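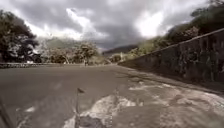
Ibrahim Dauda 写道：
我不同意先洒水再扫。火山灰吸水以后容重上升，扫路机的滚刷推不动，最后还是要人工铲。Kelteseck 这段路横坡向挡墙一侧，水带着灰往墙脚走，边沟和泄水孔先堵。建议干扫，车速压低，灰装袋外运，边沟最后处理。另外请给出单位面积灰量，没有这个数没法排车次。

列表 > Sustham 道路养护 > 清灰作业 > 回复：Kelteseck 弯道段
阅读时间：4 分钟

各位：

先回复灰量。取样框为一平方米，干刷收集，烘干后称重，Kelteseck 弯道段四个点的结果如下：

点 1，行车道外侧：3,709 克
点 2，墙脚浅色带：3,580 克
点 3，轮迹带：2,753 克
点 4，中线附近：3,181 克

干容重按每立方米一吨取，折算厚度在 2.8 到 3.7 毫米之间。轮迹带偏低，一部分被轮胎带走，一部分被碾细后嵌进路面构造深度，取样时刷不干净，所以点 3 的值应视为下限。排车次请按点 1 取值，不要按四点平均。

干扫我同意，但有两个条件。

第一，扬尘。滚刷转速用低档，吸尘口离地间隙按设备手册的下限调。风从坡上往下吹的时候停工。Tultmont 那次没有控制转速，灰从路面转移到了标志牌和护栏后面的植被上，下一场雨又回到路上，等于扫了两遍。如果现场确实需要压尘，只允许雾化喷头，以表面颜色变深为止，出现流动水膜就算过量。

第二，轮迹。灰被车轮压过以后，轮迹处和轮迹之间的残留厚度差别很大，中间会留下浅色的灰脊。 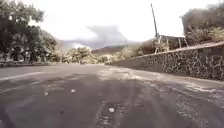

扫路机如果沿行车方向一趟过去，滚刷在灰脊上抬起，两侧的低处就接触不到路面。做法是第一趟骑着灰脊走，只破脊不求干净，第二趟错开半个刷宽，第三趟收边。标线所在的位置单独补扫一遍，灰盖住的标线夜间反光基本丧失，开放交通前要用手持式仪器抽测，不合格的不能只靠目测放行。

路面上的零散碎块由人工先捡，不要让扫路机吞。上次吸管弯头磨穿就是这样来的，换件等了整整一个班次。

关于挡墙。干砌和浆砌的处理方式不同，黑色火山石加灰缝的墙段属于后者，墙面积灰用软毛刷自上而下清，禁止高压水枪，砂浆缝老化以后经不起冲。苔藓和墙面攀附的小型植物先不动，等排水检查做完再决定。泄水孔逐个用竹条通，通出来的料单独装袋，标明桩号，如果里面有砂浆颗粒，请在回信里说明，那就要另外安排勾缝。

墙脚那条路面单独列一项。它比主车道粗糙，灰嵌得深，机扫的清除率低。Arthur 的意见是用钢丝刷，我不赞成，骨料已经外露的地方再用钢丝刷会加速剥落。先用尼龙刷试一段，再取一次样，与点 2 的 3,580 克对比，残留超过一成再讨论换刷。
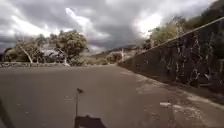 墙脚浅色路面，裂缝与斑驳处拟先用尼龙刷试扫。

裂缝在清灰之前不要灌缝。灰填在缝里，密封胶粘不住壁面，三月灌的那批已经有脱开的。顺序是：捡碎块，干扫三趟，墙脚人工刷，吹缝，边沟清淤，标线抽测，最后才是灌缝。边沟里的灰如果已经结块，不要就地敲碎，整块取出装袋。

装袋按每袋不超过二十五公斤，灰比看上去重，装满一只普通编织袋很容易超。袋子堆在转弯外侧的宽处，不要靠着挡墙码，会挡住泄水孔的出口。

待确认事项：
- 雾化喷头的水源由哪边出
- 半幅封闭的时段，我倾向上午六点开始
- 尼龙刷的库存型号，宽度是否与小型机匹配

有不同意见请直接在本主题下回，引用时保留点号，另起主题的话取样数据对不上。

最后更新：星期四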